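Reusable Cups at the Drornby Spring Fair: Report on Our Semester Project

Catríona Tully and Florian Delorme

When we first sat down to choose a topic, neither of us expected to spend the better part of a semester thinking about cups. Catríona had worked the lemonade table at the Drornby spring fair the year before and still remembered the trash bags piled up behind the gym at closing time, and Florian (who will talk about packaging for as long as you let him) wanted to know whether a deposit would make people bring their cups back. So that became our question, and we are grateful to our instructor for letting us run with it even though it was a little outside the list she gave us.

The fair is held in March and draws a crowd of 2,000 or so in a good year, most of them students and their families. Drinks have always been sold in thin disposable cups. Our plan was to swap these for sturdy plastic ones at one stand only, charge a deposit of 2 dollars on each, and see how many found their way home to us by the end of the evening.

Getting hold of the cups turned out to be the slowest part. We wrote to a rental company called Trulby, who were very kind on the phone but only dealt in larger orders than ours. In the end we put up posters in the dorms and asked student groups for leftovers from old events, and the response was lovely. Boxes kept appearing outside our door for weeks! We set aside 200 that were in good enough shape to use.

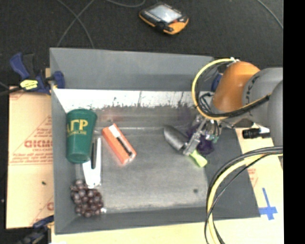 Sorting the donations raised a problem we hadn't planned for at all. People get attached to a cup, and a souvenir is worth more to them than a deposit. A plain cup gives nobody much reason to keep it, but a dark green one with big yellow Greek-style letters across it looks like something you would want on your shelf, especially if you belong to the group or have a sister who does. We talked this over for a long time and decided to mix printed and plain cups together at the stand, so that we could compare the two afterward.

On the evening itself we opened at four and were busy until well past eight. Most customers understood the deposit right away once we explained it, though a few grandparents thought we were overcharging for lemonade and had to be won over. We lost 18 cups in all. Most of the missing ones were printed, which fits what we guessed, but we would be careful about making too much of it with a group that small.

Washing was harder work than we had imagined. The kitchen in Roussel Hall let us use the big sink, and we were there until nearly midnight with our sleeves rolled up. If the fair ever did this at every stand, it would need a proper dishwasher and a paid crew, and we did not include either in our costs. That is the weakest part of our project and we would start there if we did it over.

We would also like to try a higher deposit and a second return point near the parking lot, where several families told us they had looked for one on their way out. The remaining cups are stored in the Dratus room, clean and stacked, and any group that wants to borrow them can ask either of us for the key.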